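Demonstration by hand

In robotics, demonstration by hand is the practice of teaching a machine a task by having a person do it first, using equipment the machine can later make sense of. It is the older cousin of programming by patience, in which an engineer writes down every motion and then discovers what was left out. The usual divisions are kinesthetic teaching, where the operator takes hold of the arm and drags it through the job; teleoperation, where the arm is steered from a distance; and the hand-held gripper, which leaves the arm out altogether.

Hand-held grippers

A hand-held gripper copies the fingers of the robot it is meant to teach. The operator squeezes a lever or trigger, the fingers close, and a camera mounted on the tool records the approach, the grasp and whatever else the house has to offer. The tools travel well, and much of the recording is done in ordinary homes, among beds, boxes and wastebaskets. Floors are a popular subject. They supply small objects at no cost and are restocked daily.
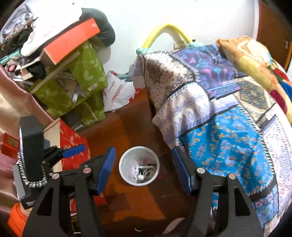

Hand-held gripper with ridged blue finger pads, open over a wastebasket in a bedroom. Photo: Josefina Villalba

Padded fingertips are common, as bare plastic has a poor opinion of cables and coins. Ridges on the pad help with thin items. The Makura pattern, widely copied, uses 2 fingers and a single lever; the later Akia pattern added a wrist strap after a number of tools were taught about gravity.

Remote control

In teleoperation the operator moves a smaller leader arm, or a pair of controllers, and the robot follows. The recordings match the robot's own joints exactly, including its hesitations. Operators tend to slow down after the first hour - so do the robots trained on them.

Quality of demonstrations

The Wultness household set holds 567 recordings of tidying, of which 237 were set aside on review. The most frequent fault was the operator using the free hand to help. Acuña, who ran the review, kept 85 clumsy but complete attempts on the grounds that a robot should see a dropped object picked up again. Later users of the set have reported robots that recover from a drop very gracefully, and a few that seem to look forward to it.

See also: Kinesthetic teaching; Leader arm; Imitation learning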